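Match Analysis for Coaches - Session 2 handout
Watching a team without the ball

Tutor: Florin Iordache
Aletdale Football Coaching Course, evening group

Right, last session we spent nearly all our time on what teams do when they've got the ball, and I promised we'd turn it round. Most of us grew up following the ball with our eyes and it's a very hard habit to shake. I've been at this for years and I still catch myself doing it, usually when somebody quick gets away down the wing.

So tonight is about defensive shape. I'm going to use the Jilldale v Plustside cup tie all the way through, as most of you were there and the rest have had the recording from Henryk.

1. Find the back line first

Before anything else, look at where the back four are standing when the other side has the ball in its own half. Jilldale held theirs very high for the first part of the game, nearly on the halfway line at times. That squeezes the pitch, which is lovely if your front players are pressing. If they aren't, the passer gets time to look up and you're in trouble.

Plustside worked this out fairly early. Their number 7 kept drifting inside and then spinning in behind the full back, and the goal after the drinks break came from exactly that run. Watch it again and ignore the scorer. Look at the Jilldale centre forward, who jogs towards the ball and stops. The pass is on from that moment.

2. Distances between the lines

I'd like you to get used to freezing the recording and asking how big the gap is between defence and midfield. You don't need a tape measure! A rough sketch on the back of the team sheet will do - crosses for one side, circles for the other, an arrow for the ball.
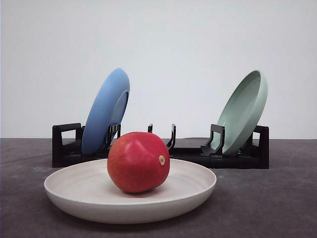 When you do your sketches, do them at the same sort of moment each time. I use goal kicks and throw-ins in the middle third, as the players have had a chance to settle and you see what the coach wanted. Open play tells you what they do when they're tired or cross with each other. Both are worth having, but keep them on separate sheets or you'll get in a muddle, as I did with my first report.

Styliani asked last week whether the formation on the team sheet matters. A bit, yes. Jilldale were down as a 4-4-2 and they did defend like that for long spells, two flat banks, very tidy. By the 70th minute the left midfielder had dropped so deep it was really a back 5, and the two up front were miles away from everyone. So write down what you see and put the time next to it.

3. The press, and what sets it off

A press needs a trigger. The usual ones:

a slow or bouncing pass to a full back
a receiver with his back to goal
a backwards pass to the keeper
a poor first touch

Plustside went on the slow pass to the full back, every time, and you can hear their captain shouting for it on the recording. What I liked was the second player. Anyone can send a forward haring after the ball, but their near-side midfielder moved with him and shut off the easy pass inside. Periklis thought the far-side winger was too wide when this happened and I've come round to his view. If the ball had been switched he had a lot of grass to cover.

4. Reading and task

Chapter 5 of the course booklet, and skip the bit on man-marking at corners as we'll do set pieces properly in November.

For next time, pick any match you like, at any level, and watch one half following only the two centre backs. Orestis did this with an under-elevens game and it was one of the best pieces of work we had last year, so please don't feel it has to be off the telly. One side of paper, a couple of sketches, times noted. Leave it in the tray at the Dimitriou pavilion or bring it along with you.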